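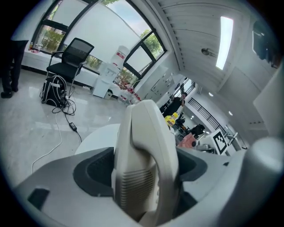

Grey housing, cream-white grip.

The Border at Kirnent

By the time the Altville Assembly got round to debating who should pay for Kirnent's dentistry, Ngaio Sutcliffe had been First Secretary for 17 days and had lost a filling.

Kirnent had no dentist. Flonasville, eight miles down the road and since October a separate country, had four. People from Kirnent went over on the bus, had their teeth seen to, and came home with a foreign bill and a numb lip.

"The government will consider covering the cost," Ngaio told the chamber. She had wanted to say "will cover". Vidar Moen, who looked after the money, had crossed it out in green ink and written "consider" above it, then "carefully" above that.

Américo Lobo rose for the opposition. He asked whether the First Secretary was aware that 2,920 citizens had crossed the border with toothache, and whether she felt any shame. Ngaio said she was aware of it and that she was one of them, or would be on Thursday if the bus ran.

"So she admits she goes abroad!" said Lobo.

"You go abroad for your shirts," said Mỹ Ông from the back benches, and the Speaker asked for order, without much hope.

It went on until the tea was cold. An amendment was moved to include gums. Liviu Chiriac, the member for Kirnent, spoke for half an hour in favour of a bridge, and it was some time before anyone was sure he meant the kind with a road on it. The motion passed by eight votes, carefully.

On Thursday the bus did run. Ngaio sat behind a woman with a scarf tied round her jaw, who turned and looked at her for a good while.

"Are you the one who's considering it?" the woman said.

"I am."

"And how's that coming along?"

Ngaio ran her tongue over the hole in her tooth. At the border a young man in a new hat got on to look at passports. He had got as far as the third row when he found he had left his stamp in Altville.

"We'll wait," said the woman in the scarf, and got out her knitting.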